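3. Collecting demonstrations

3.1 Two ways of showing the task

The robot in our study learns only from examples that a person gives to it. We compared two ways of giving these examples. In the first way, which we call remote control, the operator sits at a desk and moves a small leader arm, and the Ostex arm repeats the movement. In the second way, which we call hand-held showing, the operator carries a gripper tool in the hand and performs the task directly, without any robot in the room. The fingers of the tool have the same shape as the fingers on the robot, so the recorded opening of the fingers can be sent to the robot without a change of scale.

Both ways have been used by many groups before us, and we do not claim that either is new. Our interest is in soft objects, and especially in clothes. A cup can be described by a position and a direction. A shirt cannot be described in this manner, and two shirts which were put down by the same person in the same place will not have the same form. For this reason the operator must decide again in every demonstration where the first grasp should be. We wanted to know if the way of showing has an influence on this decision.

3.2 Operators and places

Two operators gave all the demonstrations. Both are authors of this paper, and both had used the remote control station for several months before the study. We are aware that this is a small number, and we come back to it in Section 6. The remote control part was recorded in our laboratory in Flurnville, on a table covered with a gray cloth. The hand-held part was recorded in homes, on beds, sofas and tables. We did not ask the people living there to clean up or to remove objects from the room.

In total we kept 1641 demonstrations. Of these, 700 were given by remote control and the others with the hand-held tool. A demonstration was kept if the garment was lifted, carried and released inside the target area, and if the tracking of the fingers was complete from the start to the end. We did not remove demonstrations in which the operator needed a second grasp. In an early version of the data we did remove them, and the robot trained on that version did not try again after a missed grasp. It went on to the target area with empty fingers and opened them there.

3.3 Recording

During hand-held showing, the camera on the tool sees the fingers and the object together. The position of the tool is computed afterwards by the Wisix software from the camera and the motion sensor. This computation needs enough visible texture in the surroundings. On plain white bed sheets it failed often when the tool was close to the surface, and we then asked the operator to begin each demonstration with a slow movement over the room. After this change the failures became rare, although they did not disappear.

During remote control, the position of the fingers is read directly from the robot joints and no such computation is needed. The weak point is a different one. The operator sees the garment only on a screen, and it is difficult to judge how far the fingertips are above the fabric. Both operators reported that they pressed the fingers into the table more often than they intended. We placed a thin foam layer under the gray cloth to protect the fingers. The foam was used in all remote control demonstrations that are reported here.

3.4 Choice of the first grasp

We asked the operators to follow one rule only: the first grasp should be on a place where the fabric can be taken between the fingers without pushing the whole garment away. In the laboratory this was nearly always a raised fold in the upper layer. The operators moved the fingers down vertically, closed them, and looked at the screen to see if fabric was between them. In the homes, the same two persons preferred to come from the side with the fingers low and to take an outer edge. They explained that they could feel through the handle when a finger touched the surface, and so they were not afraid to go low.
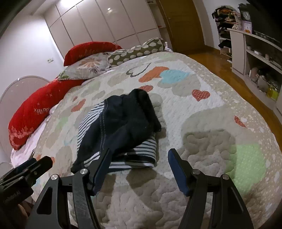

Figure 4. Approach to a garment on a bed during hand-held showing, seen from the tool camera.

The side approach has an advantage for the learning method as well. The policy receives only the camera image and the finger opening, and it must find the grasp point from the image alone. When the upper layer has one dark color, its folds give little contrast and the predicted grasp point moves from one image to the next. A visible border is easier to follow. The navy garment in Figure 4 is of this kind: the top layer is plain and dark, but striped fabric shows at the lower edge, and this edge lies in the open gap between the two fingers. We therefore marked for each demonstration if the first grasp was made at an outer edge or at an inner fold, and we use this mark in the analysis of Section 5. The mark was given by one author and checked by the other. Where they did not agree, the demonstration was viewed again by both together.

3.5 Preparation for training

All images were reduced to the same size, and the parts before the first movement of the tool and after the release were removed. The finger opening was smoothed with a short filter. We trained one policy for each way of showing and one policy on both together, with the same network and the same settings. The network is taken from the Shin package without changes. Each policy was then tested on 14 garments that do not occur in the demonstrations. The test garments were dropped from the same height before each trial, and the person who dropped them did not know which policy would be run next.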